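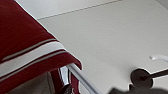 Oana Ursu asks why the arm must wait for a person when the cloth is already over the rod and the program reports no fault. She writes that the stop costs time at each piece, and that the old working instruction did not have it.

Ticket 162
Site: Drorthorpe, kitchen cell
Equipment: Stevach arm, Nigam gripper, wrist camera, Tratent controller software
Subject: Arm holds position near hanging cloth and does not continue
Category: Working rules / configuration
Priority: Normal
Status: Closed, with one open point (see the end)

Summary as first reported

During the cloth handling work the arm goes to the rod and then stops with the message "Hold, soft object in near zone". The operator presses Continue and the arm stays where it is. The operator presses Continue a second time and the arm moves on. The site wants to know if this is a fault in the software, and if not, how to switch off the hold.

First reply from support

Thank you for the clear report. I have read the event file that you attached, and I can confirm that the hold comes from rule 39 in your own site rule set. The controller only carries out what is written there. I did not find a fault in the arm or in the gripper.

Rule 39 says: when the gripper is within the near zone of a hanging soft object, the arm shall not begin a new movement until a person has confirmed that the cloth is free of the fingers. The near zone is set to 200 mm. On your site the rod is inside this zone during the whole placing step, so the rule becomes active every time.

I would ask you not to remove the rule. Please let me explain what I think about it, and then we can look at the second button press, which is a different matter.

Why cloth has its own rule

A hard object is easy for the controller. If the fingers are closed on a cup, the gripper measures a width. If the fingers are open, it measures the full opening, and we can trust that the cup is no longer held. With thick cloth this is weaker evidence. A fold can stay on a fingertip when the fingers are open. The reported width is then correct and the cloth still follows the arm when it goes back. It can pull on the rod, or on whatever the rod is fixed to.

The wrist camera helps, but it looks from a very short distance. A large part of the view can be cloth, and the place where a fold may be caught is often the place that the camera sees worst, because the gripper itself is there as a soft dark shape. A person standing at the side sees it in a moment. For this reason the rule asks for a person and does not accept the camera alone.

So the answer to Oana is that "no fault" in the program means only that no measured value was outside its limit. It says nothing about whether the fold is free.

Reply from site

I understand this better now, thank you. I still think that the text of the rule is not good. It says "a person has confirmed", but it does not say where the person must stand, or what they must look at. Two of us do it in two different ways. One looks at the camera picture on the screen and presses. The other walks to the side of the arm and looks at the fingers. Both are recorded as "confirmed". — O.U.

Second reply from support

I agree with you, and I think this is the most useful remark in the ticket. A confirmation that can mean two things should not be one button.

I propose the following text for the placing step. I have tried to keep it short enough to be read at the cell.

Before the run
Check that the near zone is the value in the site file, and write the value in the run sheet.
Check that the stop button can be reached from the place where you will stand.
Take rings, lanyards and loose sleeves away from the working area.
Look at the camera view with the arm in the start position. If strong light makes a white patch in the middle of the view, change the exposure before you start and note it.

During the hold
Stay outside the reach of the arm and look at the fingers directly, from the side. The screen is not enough for this check.
Look for cloth between the fingers, around a fingertip, and behind the gripper where a second fold may lie.
If all is free, press Continue.
If you are not sure, press Stop, and follow the local stop procedure before any hand goes near the cloth.

After the hold
The first movement away from the rod is made at reduced speed.
If the cloth moves with the gripper, press Stop. Do not try to hold the cloth back with your hand while the arm is moving. I have seen a person do this at another site, and it is a natural reaction, so it is good to talk about it before the first run.
Write in the run sheet if the cloth moved.

About the second button press

This part was a configuration error, and I am sorry that I did not see it in the first file. The Nigam gripper sends its own ready signal after it has been opened. In your configuration the controller waits for this signal and also for the confirmation, but it reads them in a fixed order. When the confirmation arrives first, it is thrown away. The second press is then accepted because the ready signal has arrived in the meantime.

This is more than an inconvenience. Operators learn quickly that the button needs two presses, and then they press twice without looking between. When the signal order is repaired, the first press could start the movement while the finger is already going down for the second one. Please tell all operators about the change before you load the new file, and not after.

What was changed

The confirmation is now asked for only when the ready signal is present. Before that, the button on the screen is grey and shows "Gripper not ready".
The hold message now reads "Look at the fingers from the side, then confirm".
The button must be held down for a moment. A short touch has no effect.
The run record keeps the name of the person who confirmed.

The near zone and rule 39 have not been changed in value. Only the wording of the rule is new.

Test on site

The site loaded the new file in March and made eight placings with the striped cloth, with one person at the side and one at the screen. Oana sent the run record and these remarks:

The message is clear. The grey button is good, I did not try to press it. In one placing we pressed Stop because I could not see behind the gripper from where I stood. I had chosen my place badly, too near to the wall cabinets. We have now marked a place on the floor with tape, and from there the view is free. The run sheet needs a wider column for remarks, I could not write all this in it.

I have added the floor mark to the site rules as good practice. It is written as a recommendation and the exact place is left to the site, because a mark which is right for one rod position will be wrong for another.
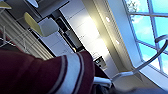
May the operator confirm from another room, with the wrist camera picture only?

The person who confirms must be at the cell, with a direct view of the fingers and with the stop button in reach. A remote person may watch, and may ask for a stop, but may not release the hold.

Further points from the same exchange

Working in a furnished kitchen. The rules were first written for a bench with nothing near it. A kitchen has a tall tap, stools, cabinet doors and daylight from a window, and the rules should say something about these. For now I suggest that the tap and the stools are entered in the keep-out list with their real position on the day. A stool is moved easily, so the position from last time should not be trusted. If somebody moves a stool during the work, the run is stopped and the list is made again.

Daylight. The view of glossy white doors can change much when the sun comes in. The controller does not know that a white patch is glare, it only finds fewer edges. Please repeat the light check when the light in the room has clearly changed, also in the middle of a session. It is written above under "Before the run", but this is the step which people forget the most.

Dark red cloth and automatic exposure. When the cloth fills a large part of the view, the exposure follows the cloth, and the room behind becomes too bright. Fixed exposure is better for this step. Write the setting in the run sheet, otherwise the next person will believe that the camera is defective. We received such a ticket before.

Who may change the rule set. At Drorthorpe the password was known to all operators. It has now been changed, and a change in the rule set needs a second name in the change record. I do not say that somebody did something wrong. The fixed signal order was entered by a colleague who wanted to help, and a second pair of eyes would perhaps have found it.

Open point

The near zone is measured from the gripper centre to the rod, and not to the lowest part of the cloth. A long piece that hangs down may come near to the gripper when the rod itself is still outside the zone. Until the next Tratent update, please choose the cloth entry "long" in the job file for every piece which hangs below the rod — this makes the hold active earlier. I will write here when the update is ready for your site.

Last entry from site

Agreed from our side. The ticket may be closed, but please leave the open point visible. New run sheet with the wider column is attached. — O.U.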